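Section 4: Putting New Rubber on Your Paddle

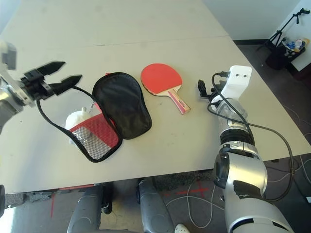

I re-rubber my own paddles twice a season, and the first one took me a whole evening and most of a tube of glue. You'll be a lot quicker if you get set up before you open anything. Work on a big, flat, light-colored surface where a stray blob of glue shows up right away. A white table like the one in the photo is perfect, and if yours is two panels pushed together, keep the blade off the seam when you're rolling. I like to have the case lying open next to me too, so the finished paddle has somewhere clean to go.

What you need:
The bare blade
Two new sheets of rubber
Water-based glue and a sponge
A roller (a smooth glass bottle works fine)
Sharp scissors or a craft knife
Edge tape

Taking off the old sheets

1. Start at the handle end. Get a fingernail under the corner of the rubber and lift it just enough to grip.

2. Peel slowly across the blade, following the grain of the wood. If you see splinters starting to come up, stop and peel from the other side.

3. Rub off the leftover glue with your thumb. It rolls up into little gray worms – weirdly satisfying!

CAUTION: Please don't scrape the blade with a knife. I did that to my old Todura and it never felt right again.

Gluing

4. Squeeze a line of glue onto the sponge side of the rubber and spread it thin, all the way to the edges. Do the same on the blade.

5. Leave both to dry for 30 minutes. White glue goes clear when it's ready. In damp weather I give it longer.

6. Line up the bottom edge of the rubber with the top of the handle, then lay it down a bit at a time. Don't stretch it.

7. Roll from the handle up to the tip, using light pressure.

NOTE: My buddy Damian Gajewski uses a hair dryer to hurry the glue along. I've tried it and got bubbles both times, so I just make coffee and wait.

Trimming and finishing

8. Turn the paddle rubber side down and cut around the blade with long, smooth strokes.

9. Repeat steps 4 to 8 for the other side. For tournament play you need one black side and one in an approved bright color, so check before you order two reds.

10. Run the edge tape around the rim, starting and ending at the handle.

CAUTION: Keep a freshly glued paddle out of a hot car. Leave it flat overnight before you play with it.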